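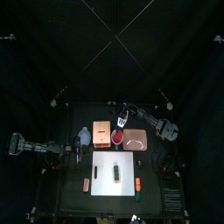

Erdal Aydoğan wrote back after the first draft of these notes that a gripper comparison is mostly a fingertip comparison, and he wanted that said on slide one. So I'm saying it on slide one.

Category: Talks / Grippers and End Effectors

Slide 2. We compared 3 sets of fingertips on the same two arms. Same controller, same table, same play food. Each set got 50 pickups per item. The Akyol tips are the stiff ones. The Atidine tips give a little. The third set we cast in Zakidville. Pause for the table of results.

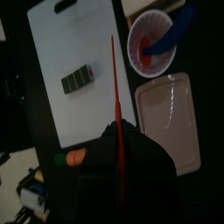 Slide 3. Grip force was the setting we argued over most. We started at 200 on the controller scale and left it there for every set. Thin things are where the tips differ. Take the red knife, held by the handle with the blade pointing away from the gripper: the wrist camera sees it nearly edge-on, so a small twist is hard to read from that view. Mention the fixed camera as the second check.

Slide 4. Log files: 1445 in total, sorted by tip set. Say where to get them. Skip the cable slide if time is short. Take questions on force first, cameras after.

We use cookies to remember your settings. Accept / Manage preferences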